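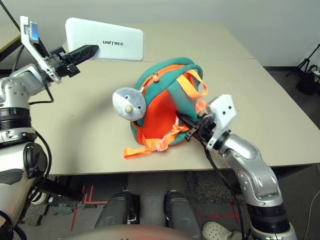
*Kid's backpack, orange lining, plush face up front*

**ewanbaxter_2:** Need opinions! My niece starts preschool Monday and this is her bag. Do the chest straps stay on, or do I trim them? They flop everywhere and she's tiny.

**maihi_mom:** Don't cut anything!! Tuck the ends in with a hair elastic. Ours lasted two years that way.

**kerneck877:** Disagree, I trimmed ours and melted the ends. Zero regrets.
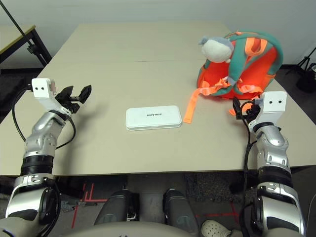

**ewanbaxter_2:** OK, elastic first, scissors in June if it's still driving me nuts. She picked it for the orange anyway, so I'm scared to touch it lol

**maihi_mom:** Good man. Put her name inside too!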